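How to Budget for a Hand-Held Gripper Kit for Cloth Handling Work

Updated 7th August

If you are planning to collect demonstrations of folding, flattening or sorting laundry, the gripper itself is only part of what you will pay for. This guide goes through the planning in the order we do it at Plurnham, where we put together small kits for labs and workshops. Prices are in Canadian dollars before tax.

Step 1. Write down the tasks first

Start with a plain list of what the gripper has to pick up, and on what surface. "Household cloth" is too broad to buy against. A heavy towel, a thin shirt and a fitted sheet put different demands on the fingertips, and a soft bed behaves differently from a table. Add the rooms you will work in and how far apart they are, as travel between sites ends up in the budget too.

Keep the list to one page. If a task is only there because someone might want it next year, put it on a second page and leave it out of the first order.

Step 2. Decide how many units you need

Work backward from hours. Take the number of demonstrations you want, divide by what one person can do in a shift, and see how many people have to be working at once. Then add one spare unit for every three in use. We used to skip the spare and lost two full days in December to a loose pivot pin.

Two people can share a unit if they take turns, but don't plan on it for a long session. Setup and checks have to be repeated at each handover.

Step 3. Price the wearing parts

Fingertips and pads are the first things to wear out on fabric work. Smooth pads lose their bite and start to slide over thin cloth, and the operator makes up for it by squeezing harder, which loads the joints. Our last set of replacement pads from Conneely came to $116 for a pack of 20, with shipping on top. Linkage pins and caps are cheaper but fiddly to get one at a time, so order them with the pads.

Ask each supplier these questions before you compare quotes:

Can the pads be changed without taking the linkage apart?
Are the pins a standard size or made for that model?
Are pads sold in small packs?
What is the lead time on a complete finger?
Is the opening width given at the fingertip or at the base of the pad?

The last one catches people. A gripper that looks wide enough on paper can be too narrow at the tip to take a folded sleeve.

Step 4. Try before you commit

Borrow or rent one unit and use it on your own cloth, in a real room. A patterned bedsheet with a plain garment spread over it makes a good first trial, as you have soft bedding under the fingers and raised folds to aim for. Approach with the fingers open, close on a fold, lift, and repeat until your wrist is tired. Note the weight, the grip force and how often you have to reposition your hand.

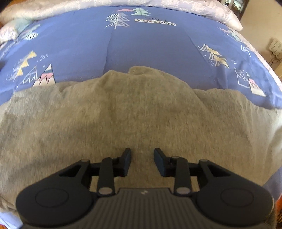

A reader, Bestar, wrote in to say that the trial should go on longer than most buyers allow. Our first rental was one afternoon and everything felt fine, so we ordered, and by the second week two operators had sore thumbs. Rent for a full week if you can, and have the smallest pair of hands on your team use it every day. We ended up paying for new handles on every unit, and that money wasn't in any line of the budget.

We have since changed our own advice to a week's rental. Most suppliers will credit at least part of the fee if you go on to buy, but get that in writing.

Step 5. Budget for the room

Set aside money for garments and bedding. Cloth that has been handled all day stretches and pills, and you will want more than one colour and weight. Second-hand shops are fine for this. Also price lamps, extension cords, storage bins and a table for checking files between sessions. For one bedroom setup we spent $508 on these items, and the largest share went to lighting.

Step 6. Put it in one sheet

Use one row per item, with columns for quantity, unit price, shipping, lead time and who approves it. Keep wearing parts in their own section so they can be reordered without opening the whole budget again. Salovetti quotes separate the gripper body from the fingers, so check that both are on your sheet before you compare totals.

Leave a contingency line of up to 20 per cent for a first purchase. On a repeat order from the same supplier you can trim it.

Step 7. Stagger the order

Order one complete unit, a pack of pads and the spare pins first. Once that unit has been through a week of normal work, place the order for the rest. You pay shipping twice, and you may lose a volume discount, so ask whether the first unit can count toward it.

When the units arrive, label each one and start a log for it the same day, with the delivery date, the pad change dates and any repairs. The log is what you will use to price next year's parts.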